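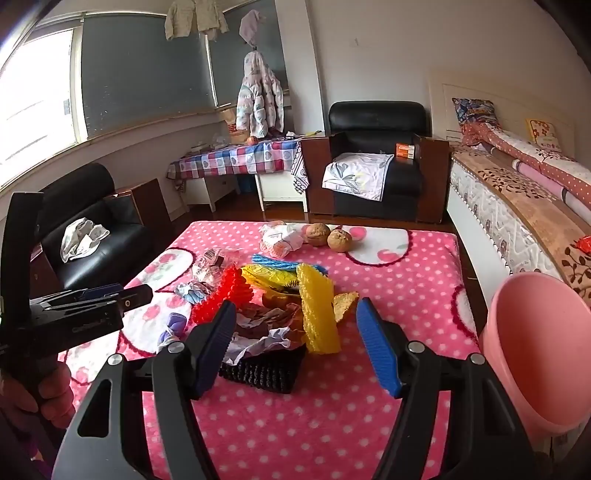 Our town switched to pay-per-bag trash in June 2024 and I've been keeping notes on it ever since. A few people asked me to write them up, so this is a thread. I live in Savham, two adults and a kid, upstairs unit, no garage.

How it works: you buy the orange town bags at the grocery store or the hardware store on Figueroa Street. Anything at the curb that isn't in an orange bag stays at the curb. Recycling is still free and still goes in the blue bin.

Big bag is 2 dollars. Small bag is less, but the small one tears if you put anything with a corner in it. We stopped buying small ones after the first month.

I weighed our trash with a luggage scale from the week it started through the end of December. Total was 227 pounds. I don't have a number for before, because I never weighed it before. I wish I had.

What I can say is that we used to fill the big can every pickup and now we put out one bag, and sometimes we skip a week.

Most of what came out of the bag was food. The town has a drop-off for food scraps behind the library at the same hours the library is open. It takes meat and bones. It does not take the "compostable" forks, which surprised me. The sign says so in two places.

We keep scraps in an old ice cream tub in the freezer. No smell. The tub goes over with the library books. If the library is closed the scrap bins are locked too, so check holidays.

Second biggest thing was stuff that is small and made of two materials. Brushes, pens, toys with a metal axle, snack wrappers with the shiny inside. The town's answer on almost all of these is trash. I called and asked.

The person who picked up was Ainhoa Villalobos at public works and she was very patient with me. Her rule: if you can't pull it apart with your hands in a few seconds, don't put it in the blue bin.

She also told me what causes the most trouble at the sorting plant. I guessed glass. It's anything long and stringy: hoses, light strings, netting from produce bags. It winds around the rollers and they have to stop the line and cut it off.

So produce netting is trash. Cut it up first so birds don't get caught in it. I had been putting it in recycling for years.

Things I had wrong, in case it saves somebody a phone call:
Pizza box with some grease is fine here. Pizza box with cheese stuck to it isn't.
Paper towels go to food scraps, not recycling.
Shredded paper has to be in a closed paper bag.
Caps stay on the bottles now. Used to be caps off.

Kitchen sponges: trash, all of them, the plain yellow ones too. I switched to cotton cloths for dishes and kept a sponge for the stove. The cloths go in with the towels.

Mattresses are their own subject. You can't put one out with a bag tied to it, which people on our block tried. You call Rulholm, the hauler, and they give you a pickup date. The wait was three weeks when I called.

The mattress has to be dry and in a plastic cover. If it's been rained on they leave it. If you have a crib mattress, it counts the same as a full size one. I argued about that and lost.

On cost. We've spent 115 dollars on bags so far, and that includes a roll I left on top of the radiator and ruined. The town took 239 dollars off the yearly trash line on the property bill. We rent, so that went to the landlord.

I asked our landlord, Telmo Arrieta, if he'd pass some of it along. He said he'd buy the bags for both units going forward. That was fair, and I didn't have to push for it. If you rent in Savham, ask. The discount is printed on his bill and not on anything you get.

There was a lot of worry about dumping before this started. I walk the river path most mornings and I've seen a few loose bags by the boat ramp. There were bags there before too. I don't know if it's more. The town hasn't put out anything on it.

What did get worse is the public cans downtown. People drop household trash in them. Public works swapped the lids for ones with a smaller opening -- so now the bags end up next to the can.

A thing that helped us: every couple of weeks we go through one drawer or one shelf and decide what's trash, what's giveaway, what stays. When a bag costs money you put this off, and then you have a closet full of it. Do a little at a time.

For giveaways, the swap shelf at Stirnura is better than the donation bins. It's the old shoe store next to the bus stop. They take odd things like single curtain panels and half-used craft supplies. They don't take stuffed animals or anything with a cord.

Things the system still doesn't handle well: diapers, cat litter, and anyone with a medical condition that makes a lot of waste. There's a form for free bags for medical need. It's on the town site under "Permits," so no wonder few people have found it. You can also get it on paper at the front desk.

My own opinion, after doing it this long: I'd vote to keep it. I'd want the medical form mailed to everybody, and a second scrap drop-off on the east side, where there isn't one within walking distance.

Someone asked which luggage scale. It's a cheap one with a hook, I've lost the box. Hang the bag, wait for the beep, write it down.

Next pickup change is the holiday schedule. I'll add to this when the town posts it.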